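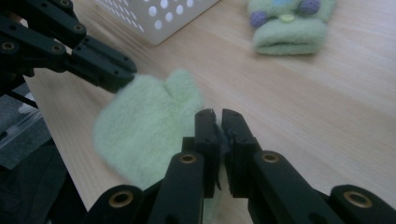
When Azra Angelovski talks about hands, she holds her own up in front of her, thumb and first finger out, and pinches the air. She does it without noticing, I think. She has been at Clodance for most of her working life, and for the past couple of years her job there has been the Mandside study, in which people do simple household jobs with a gripper in each hand so that a robot can later learn from the recordings.

"Everybody wants to hear about the robot," she said, pouring me a second cup of tea I hadn't asked for but was glad to have. "And I always want to talk about the person at the table, and how they pick up something soft."

Soft things are her subject. A block or a cup stays the shape it was when you reached for it, but a fleece mitten folds and slides, and two fingers that close a little too high will come away with a pinch of fluff. The question her group set out to answer was a fairly plain one – does a robot learn to handle cloth better from many quick recordings, or from fewer where the person was told to take their time?

They collected more than 4,000 recordings in all, and trained one version on 2,000 of the slow ones and another on 2,000 of the quick ones. Then both were given the same tidying job, putting soft things into a basket. The slow version finished it 62 percent of the time, and the quick version did noticeably worse.

"I was a bit let down, if you want the truth," Azra told me, laughing. "I had bet on the quick ones! I thought the variety would carry it. Lionel was very kind and only brought it up every day for a month."
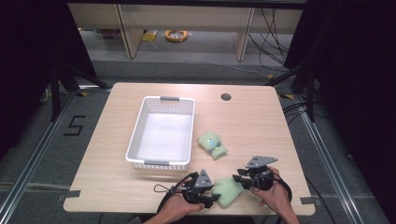

A Mandside work table, with a basket on one side and two hand-held grippers at work on a soft green piece.

Lionel is Lionel Horrocks, who looks after the recording stations and wrote most of the instructions people follow at them. He joined us halfway through the tea, and he is a man who likes to get a thing exactly right, so we spent a good while on the matter of what "slow" means.

"If you say slow, people freeze up," he said. "They hover. You get a lovely clear recording of somebody being nervous. So we stopped saying it. We ask them to wait until both fingers are touching the cloth before they lift, and the speed takes care of itself."

He thinks the second gripper matters more than the paper lets on. People will often steady a thing with one side while they get hold of it with the other, and he would like to see that looked at separately. Azra agrees with him, up to a point. She would sooner start with the failures, which she has been sorting through since September, and many of which seem to come down to thumbs and cuffs.

The next round of work goes by the name Jemal and will add towels and socks, with a partner group at Nudomside running the same jobs on their own tables. Azra is looking forward to it, though she has stopped making bets.

"My mother asked me on Sunday what I do all day," she said, putting her coat on. "I told her I watch people put mittens away. She said she could have shown me that for free."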